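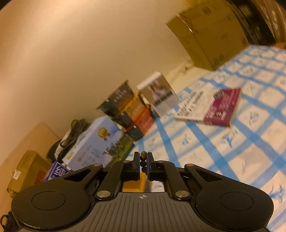 Welcome to the spring walk-through of the Lambridge community craft room! April is my favorite time to do this one, with the classes filling up and every shelf finally sorted out. I went round with the Vengate checklist and added my own comments as I went, so please read those too. Walls first: beige still gets my vote, as scuffs show up early and wipe off easily. The white tabletop with the blue grid is a joy for the same reason, and a dropped pin or a stray blade tip stands out on it right away.

Exits and walkways
Main door opens fully: OK
Back door opens fully: OK, but it sticks in damp weather. Give it a shoulder.
Aisle between cutting tables clear: Needs work. Two tote bags and a bolt of felt on the floor. Moved them myself.
Exit sign lit: OK, and so much brighter with the new bulb!

Cutting and sharps
Rotary cutters closed when put away: Needs work. 2 found open in the drawer.
Sharps tin labeled and under the fill line: OK
Paper trimmer guard in place: OK. Love this trimmer, it glides.
Craft knives counted back in: 12 out, 12 in. Wonderful.

Irons and heat
Cords free of nicks: OK on both Clalside irons
Auto shutoff tested: OK
Ironing board locks: Needs work. The left leg slips if you lean on it. Tagged, please use the other board until it is fixed.
Glue guns on their stands: OK

Electrical
No extension cord run under a rug: OK
Outlet covers tight: One loose by the sink. Reported to the Pacheco building office.

First aid
Kit stocked: Nearly. We went in with a box of 100 bandages and it is down to a handful, so more are on the order.
Eyewash in date: OK
Burn gel: OK

Still open
Ironing board leg
Outlet cover by the sink
Bandages

Next round is before the quilting weekend. If you spot something sooner, write it on the sheet by the door.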